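Filed under: Stage & Screen > Local Productions > Reviews

**marlo_k**
Anyone else at Pan on Wednesday? Tallwood Players, the Prerkville run. Went in expecting nothing, cried twice. That lullaby before the interval!!

**2ndbalcony**
Went. Liked the kids. Sound was mud from row 9 back, couldnt make out half the lyrics. And 30 bucks a seat.

**marlo_k**
We were up front, heard every word. Maybe move?

**2ndbalcony**
Move where, it was packed. Place holds 2,000.

**grip_and_grin**
3,000 with the upper tier open. It wasnt. Side seats were half empty, I was in them.

**old_prompter**
Reginald Kasprzak directed the first version too, smaller cast, no flying. Better show imo. This one keeps stopping for applause. Second act drags till the ship.

**marlo_k**
Disagree, the second act is the whole point. Wendy finally gets something to do.

**2ndbalcony**
She gets one song. Which I couldnt hear.

**old_prompter**
Ha. Fair. Is Virwood still doing the sound? Same complaints last November.

**grip_and_grin**
Yep, Virwood. Told the box office, got a shrug. Still going again closing night, bringing my sister. Any seats left in the middle?

**marlo_k**
Few, roughly row F, check after 6 when they release holds. then bed

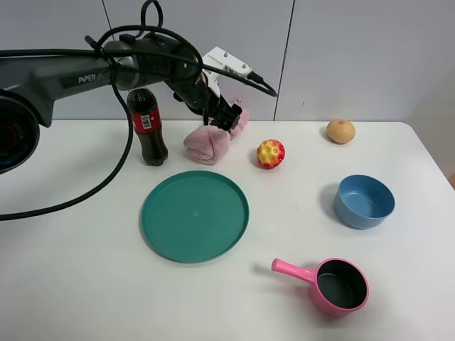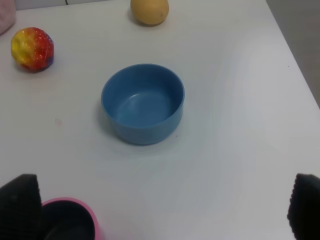
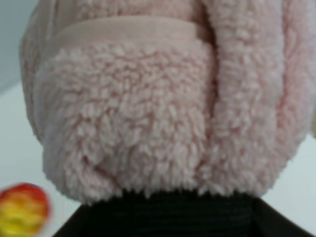

pink cloth in the 1st, blue bowl + bumpy ball in the 2nd, pink fleece close up in the 3rd

**old_prompter**
Row F is fine for sound. Avoid the aisle, they run down it with the lanterns.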